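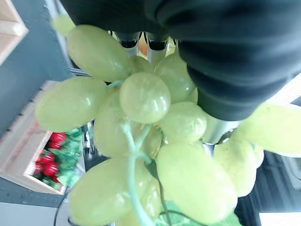

Westiddale Handling Laboratory
Equipment Planning Group – Minutes (August)

Chair: Terence Tindall

1. Minutes of the previous meeting
Approved with one correction. Under item 4, "Keltow bench" should read "Keltow cell."

2. Gripper finger covers
The group reviewed spending on replacement covers for the soft-object work. The quote from Arkau is $70 per cover, with a lower price only on orders larger than the laboratory can store. Members noted that covers are now charged to general supplies and asked that they have their own budget line.
Decision: A separate line of $1,426 was approved for covers and fasteners.

3. Test objects
The Chair reported that the artificial fruit on hand will stay in use through the next round of grasping trials. A request for $175 to add more bunches and a few harder items was discussed. One member asked whether real produce should be bought as well. The group preferred to wait until the cleaning procedure for the cell has been written.
Decision: $175 approved. Real produce deferred.

4. Second arm for the Keltow cell
Two options were presented: purchase through Arkau, or a one-year lease from Lightfoot. The lease includes service visits but not wrist cameras – these would have to be bought separately under either option. Floor space was raised again, along with the cable routing at the work surface, which the safety office has asked to see on a drawing.
Decision: No purchase at this time. The Chair will request a written lease offer from Lightfoot.

5. Wrist camera spares
The lead time given by the supplier is longer than in the spring. An amount of $2,061 was set aside for spares and mounts, to be released on the Chair's signature.

6. Other business
Building power will be off on Saturday morning. Staff must park the arms and shut down the controllers before leaving on the previous day.

Action items
T. Tindall – lease offer from Lightfoot; cable drawing to safety office
Purchasing – cover order to Arkau; test object order

The meeting adjourned at 3:40 p.m.

Search minutes and agendas Go

Contact the Planning Office | © Westiddale Handling Laboratory | Back to top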